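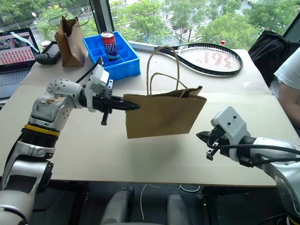 Brown kraft bag with the tall twisted handles, and its twin standing next to the blue tray

To: Clundeo Swap & Share list
Subject: Re: paper bags that won't stay open (and what goes in them)

On 12th July, Darragh Kinsella wrote:
> Hi all, I've said I'll pack the goodie bags for the swap and I have
> a box of 100 plain brown paper ones from Olto, the kind with string
> handles. They flop. I get one open, turn around to find a toy, and
> it's lying on its side again. The handles also tip into the opening
> and catch on everything. Is there a trick, or should I send them back
> and get plastic? And does anybody have a view on cans of soda next to
> stuffed animals?
> Darragh

Hello Darragh, and hello everyone else (it has been ages since I wrote to the list, my fault entirely, we had the kitchen floor up for most of the spring and I could only find the computer on and off),

Please don't send them back! I've been packing into brown paper bags since the January swap and I've grown terribly fond of them. They look nice standing in a row, kids can draw on them, and my sister-in-law irons hers and uses them for wrapping paper, though I've never had the patience for that myself. They do flop, you're right, and I remember being quite cross with my first dozen. So let me go through how I do it, and take whatever suits you.

1. Wake the bag up first

Pick it up by the top edge and let it hang for a second, then give it a shake so that air gets down inside. I used to yank it by the handles and all that did was fold the mouth shut. Once it's hanging, put your whole hand in and push the bottom flat with your knuckles, right out to the corners. A bag with a properly square bottom will stand up by itself even if the sides are a bit crumpled. Mine are always a bit crumpled. I keep them under the stairs with the boots.

2. Handles out of the way

On some bags the loop stands up tall over the opening and on others one side drops down the front. The second kind is much easier to fill, so now I bend both handles outward and down before anything goes in. Just a gentle fold with the thumb where the string meets the paper. If you pull hard the glue gives, and then you have a bag with one handle and a long evening ahead of you with the stapler.

3. Something heavy goes in before anything soft

I think your trouble is mostly in here. If you start with a stuffed toy, the bag has no weight at the bottom and the least little nudge sends it over. A can of soda is perfect for a first item. Stand it in one corner, put a folded napkin against it, and then the toys can go on top however they like. As for the two traveling together, I have never had a complaint, but I don't put in a can that has come straight from the fridge.

4. Soft things last, and don't squash them

Plush toys spring back, so you can be a little firm with them, but a fuzzy one will grab the string of the handle as it goes past. Hold the mouth of the bag open with one hand and lower the toy in by its middle with the other. And if the bag does go over, leave the toy to one side and stand the bag up first. I have tried posting toys into a bag lying down and it only creases the flap worse. 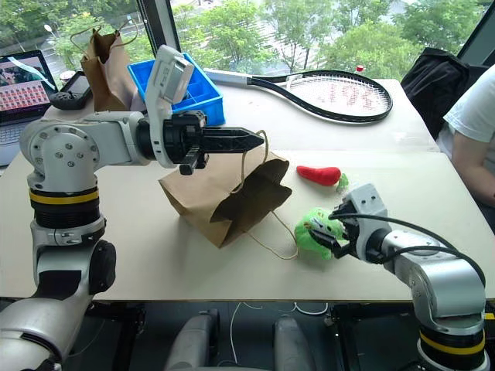 5. What won't fit

There is always something long. A tennis racket is never going into a bag that size, with or without a cover, and I'd beg you not to try it handle first (I have, it went through the bottom). Put it on the table as it is and tie a label to the grip. Same for anything with a screen. Game things go home in somebody's hand at our swap, and we've had far fewer sad phone calls that way.

6. Keep a tray with dividers nearby

Mine came from Dirnix in one of their clear-outs and I would save it from a fire. The small things and the cans sit in the compartments until their turn comes, and I stand a finished bag beside it so that whoever is helping can see how the top is meant to look. Aquino sells something similar, a touch deeper – I haven't tried it, but Pat from the garden group is happy with hers.

I do 2 bags at a time and no more. I once opened a whole row at the start and somebody came in through the back door, and the draft did the rest.

Darragh, if you'd like company I'm free most afternoons and can bring the tray, and a cake if the oven behaves. Would anyone have spare stuffed vegetables, by the way? A red one shaped like a chili pepper, or a carrot for that matter, would make one small boy on our street very happy, and I've promised to ask.

With love to all of you, and sorry for the length,
Maureen

Share this post (2)
7 comments

gardenpat: The Aquino tray is good but the dividers come out when you lift it by the end. Carry it from underneath.

Toby R.: Handle tip worked for me. I tape mine down while I'm packing.

lindylou: I have a plush carrot! Slightly chewed. Shall I drop it off at yours?

Darragh Kinsella: Thank you Maureen, keeping the bags. Yes please to the tray and yes please to the cake.

Show older comments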